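Search this site
Search
Enter keywords

Pre-run software checklist, soft goods cell, with comments
Site: Quezada building, cell 13
Checked by: Cirilo Cortés
Date: 3/27/23
Stack: Fuvura planner, Sellero perception node, in-house gripper control

Mark each line OK, FIX or HOLD. A HOLD stops the run. A FIX can wait until the end of the shift if the comment says so. Put the comment under the line it belongs to.

1. Startup and versions

1.1 Controller boots without faults in the log. OK
1.2 Planner build matches the build on the release sheet. OK
Comment: Build 2749 on both machines. The spare laptop still has the older one. Do not run from the spare laptop.
1.3 Config files loaded from the shared folder, no local edits. FIX
Comment: One local edit found in the grasp config. Someone raised the approach speed and left it. Put back to the shared value and restarted the node. If you need a different speed for a test, make a named copy.
1.4 Clocks agree between camera host and controller. OK

2. Stop and recovery

2.1 E-stop drops motion and the planner reports it. OK
2.2 After reset, the planner waits for an operator before it moves again. OK
2.3 Protective stop during a grasp leaves the fingers holding position. OK
Comment: Tested three times with the foam block. Test again after any change to gripper control.
2.4 Recovery script returns to the home pose without crossing the table. HOLD, then OK
Comment: First try planned a path low over the table. The table height in the world model was missing after the restart in 1.3. Reloaded the world model and the path went high, as it should. Add the world model check to section 1 next time.

3. Wrist camera and perception

3.1 Image stream is live and not dropping. OK
3.2 Exposure is set for the object, not the table. OK, see comment
Comment: The white background blows out when the exposure suits dark red cloth. Acceptable for bag work. The table mask cannot rely on texture at this setting, so leave the fixed plane turned on.
3.3 Both fingers are masked out before segmentation. FIX
Comment: The mask covers the fingers when closed. With the fingers spread, the lower one leaks into the fabric segment near the zipper. The finger and the zipper tape are both black, and the segmenter joins them. Widened the mask by hand for this run. The mask should come from the joint reading — ticket is open with Tanton.
3.4 Zipper line detected and drawn in the overlay. OK
Comment: Checked against the raw wrist view, since the overlay hides the teeth.

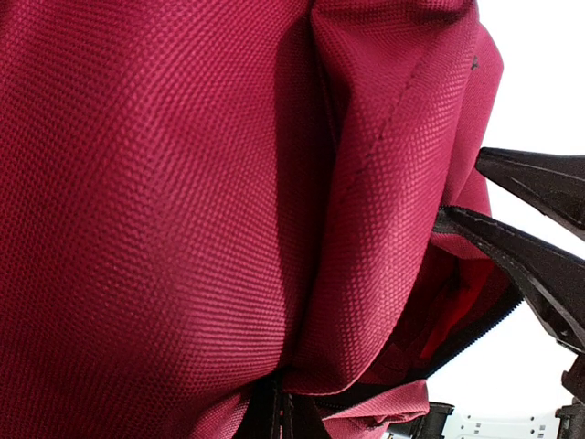 Raw wrist view, item 3.4. Crimson bag, black zipper, lower finger against the zippered edge.

3.5 Opening classed correctly as open, closed or partly open. OK
Comment: Partly open. The lining is a brighter red than the outside, and the classifier uses that difference. It will not help on a bag lined in the same color, so keep the zipper gap check on as a second source.
3.6 Seams and creases not reported as zipper. FIX
Comment: The deep crease between the main panel and the flap came back as a weak zipper candidate on four captures. The stitching near the top did not. Raised the threshold for the session. Can wait until end of shift.
3.7 Depth is usable at close range. HOLD for depth-based grasps
Comment: When the bag fills most of the view we are inside the minimum range and the depth values are junk. The planner has to use the last good depth from the standoff pose. Confirmed it does. Any new skill that reads live depth this close should be blocked.

4. Planning and contact

4.1 Standoff pose is reached before every approach. OK
4.2 Contact threshold loaded for cloth, not for rigid parts. OK
Comment: Reads 3000 raw counts, matches the sheet.
4.3 Contact event logged with a time and a finger. OK
Comment: The log used to say only "contact." It now names upper or lower finger. Much easier to read back.
4.4 Planner treats straps and clips as keep-out. FIX
Comment: The black webbing is not in the keep-out set. It has the same color problem as 3.3. For now draw the keep-out box by hand at setup.
4.5 Retry limit set. OK
Comment: Two retries, then stop and ask.

5. Logging

5.1 Disk has room for the full shift. OK
Comment: Over 3761 files in the old session folder. Moved to the archive.
5.2 Each episode saves its config along with the images. OK
5.3 Operator notes attached to the episode and not kept on paper. FIX
Comment: Notes from the last two sessions were still on the clipboard. Typed in.

Result: cleared to run with open FIX items 3.3, 3.6 and 4.4. No live depth skills. Recheck in April or on the next planner build, whichever comes first.
C. Cortés

Comments (3)

dmw
Does the hand-widened mask in 3.3 survive a restart? Ours didn't.

C. Cortés
No. It goes back to default. Redo it after any restart of the perception node.

pallet_jack
We had the same thing as 3.6 with gray backpacks. A threshold fixed it for one bag and broke it for the next. Ended up requiring teeth to show in two views before it counts as a zipper.

Related items
Gripper control: finger mask from joint readings
Soft goods cell: end of shift checklist
World model reload after node restart
How to file a HOLD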